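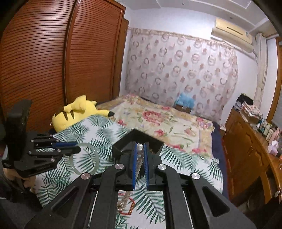 **Wanted: one patient person to sort a very large amount of jewelry**

Nallero buys costume jewelry by the estate, which means it arrives knotted. Pearls around chains, chains around bangles, a clip-on earring hanging off the lot like it missed its bus. We need someone to take it apart again without swearing loudly enough for the neighbors to hear.

The job, from February:

- Untangle necklaces and lay them out flat, one by one
- Match earrings, or break the news to the ones left single
- Check clasps and restring beads (we'll teach you the knots)
- Keep jade, glass and plastic in separate trays, even when the plastic is very convincing
- Log each piece in Praltora, our inventory program, which is slow and has opinions about commas

The current backlog is 685 necklaces. It was 1,000 before our last sorter moved to the coast.

Hours are 11 a week, split however you like, as long as you're gone by 6 p.m. when we set the alarm. Pay is hourly and goes out every 2 weeks. Parking behind the Maurya building is free if you get there before the dentist's patients do.

No experience needed. Good close-up eyesight helps – so do short sleeves, for reasons any loose bracelet will teach you.

To apply, send a few lines about the worst knot you ever undid. Résumés are fine too, but we read the knots first. Leave a paper copy at the Nallero front desk if you don't care for email.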